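Chapter 2
Setting and Clearing the Table

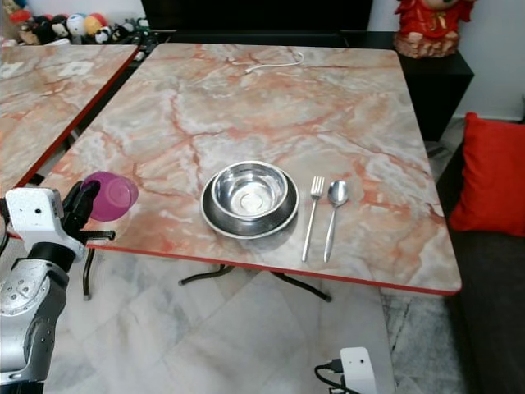 Most people learn to set a table at home, by being told to do it, and few of them are ever told why the pieces go where they go. In food service the work has to be done the same way by everyone on the shift. This chapter covers the everyday place setting, the order in which the pieces are laid, and the care of tabletops and tableware between meals.

After studying this chapter, you should be able to:

Name the parts of a basic place setting
Lay a place setting in the correct order
Choose a bowl, plate and cup suited to the meal
Clear a table without stacking pieces unsafely
Clean a hard tabletop and its edge

Key terms: place setting, cover, underplate, rim, flatware, tines, tumbler, edge band

2.1 The Cover

The space that one diner uses at the table is called the cover. It holds the plate, the bowl if there is one, the flatware and the drinking cup. A cover should be wide enough for the diner to eat without touching elbows with the next person. For planning purposes this book allows 700 millimeters of table edge for each cover. On a table with rounded corners, measure only the straight part of the side.

The plate is laid first because everything else is placed in relation to it. When a bowl is served on a plate, the plate is called an underplate. It catches drips and gives the server something to hold when the bowl is hot. An underplate must be wider than the base of the bowl, with enough rim showing for a thumb.

Flatware follows. Where a meal needs only a fork and a spoon, both may be laid on the right, side by side, with the handles toward the diner. Keep the ends of the handles level with each other and a short distance in from the edge of the table, so that a sleeve does not catch them.

The cup comes last. A tumbler is easily tipped over, and a cup set out early is in the way while the other pieces are being laid. Hold it low on the side. Fingers should stay off the rim.

2.2 Metal Tableware

Stainless steel is common in school and hospital dining rooms. It does not chip and it can be nested for storage. It also shows every water spot and fingerprint, so pieces should be dried with a clean cloth before they go on the table. The dining hall at Larnari, described in the case study on flatware losses, replaced its china with steel and recorded 31 missing spoons in the first term. Its staff now count flatware at the end of each meal.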